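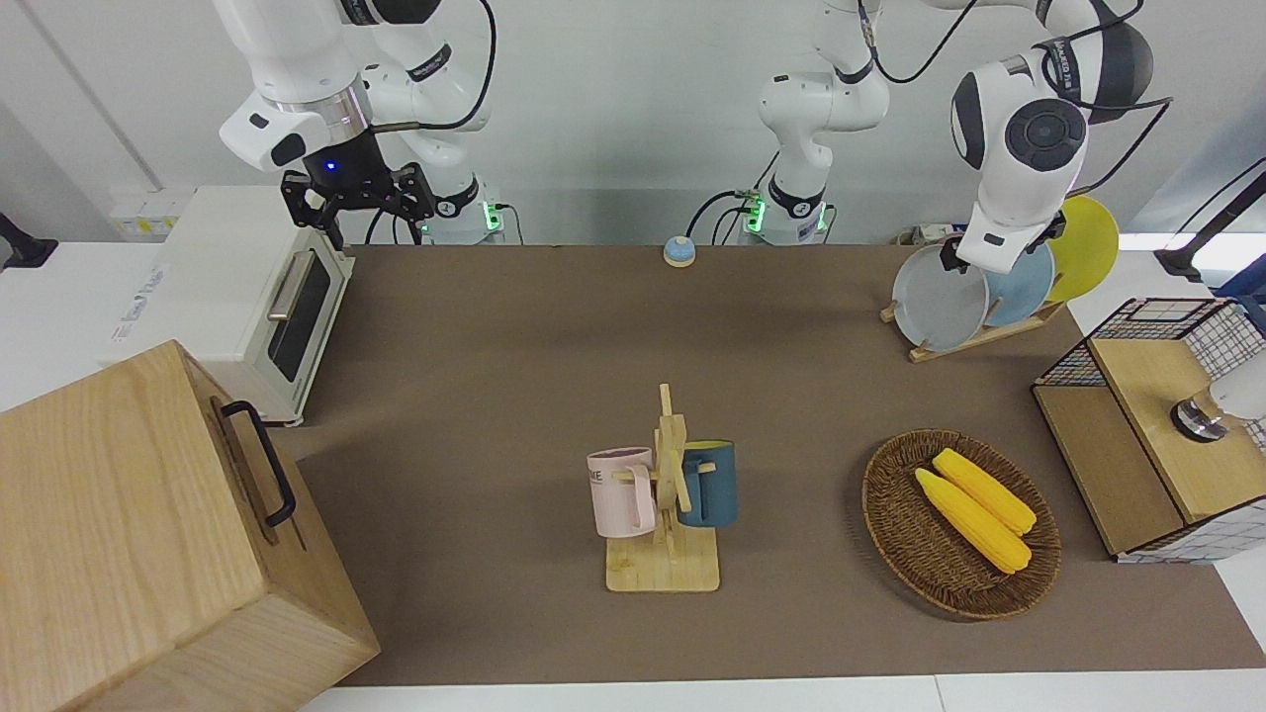
Mug trees: worth the counter space or not?

Started by pegandpost in Small Kitchens, 338 views

pegandpost
We moved into the Ando Street apartment in March and I have been fighting with the cabinets ever since. There are 2 upper shelves I can reach without a stool and one of them is already all plates, so the mugs came out and went onto a wooden mug tree I'd had packed away. It's nothing fancy, a post with short pegs on a rectangular base, but I have to say I love seeing the pale pink mug and the teal one hanging there when I come in for coffee at six in the morning. My husband says it's one more thing to move when he wants to use the toaster oven, and he's a little bit right, bless him. We also keep corn in the oval wicker basket beside it, and the big wooden box with the lid sits out too. So tell me, do you all keep a mug tree out, or is this something I'll be tired of by summer?

cornbread_lu
Keep it! I've had mine for years and it's the first thing visitors reach for, they help themselves and I don't have to answer "where are the cups" every time my sister's family is over. I'd look harder at that box. A lidded box takes up a lot of room, and if it's only holding bread you could get a smaller one. What's in yours?

Deming Yuan
I'm going to be the grump here. I gave my mug tree away. Ours held five mugs and the ones on the back never got used, so they just gathered a film of kitchen grease, and I was washing clean mugs before I could drink out of them. Hooks under the cabinet did the same job for me and gave me the counter back. Mugs hang over the kettle now and I couldn't be happier.

cornbread_lu
Deming, that sounds like a stove problem more than a tree problem! Mine's clear across the room from the burners and I don't get any film at all.

Deming Yuan
Fair enough, my kitchen is the size of a closet, so everything is near the stove. I still say hooks.

pegandpost
We're renting, so I'm nervous about drilling. The box has bread in it, and the onions, and I'm sorry to say a whole lot of takeout menus. I do like the wood next to the brown mat, though -- it makes the place feel less like a rental.

oldbelltower
Nobody has mentioned the bell! A little blue-topped service bell on the kitchen table, I love it. My grandmother had one and we were allowed to ring it for supper and absolutely no other time. On the question itself, I'd keep the tree but only hang what you two really drink from. Two mugs looks lovely. Eight looks like a yard sale.

And please don't leave the corn in the basket for long, it loses its sweetness quickly. Husks on, in the fridge, until you want it.

pegandpost
The bell is for telling whoever's in the back room that food is ready. It gets rung far more than it should. Corn is for tonight, I promise!

velleo_fan
If you do replace the tree, I paid 35 dollars for the Velleo one with the heavier base. Light ones tip if you load one side first, so hang your mugs across from each other whichever you have.

pegandpost
Good tip, thank you. The tree stays for now and I'm going to sort out the box this evening, starting with the menus.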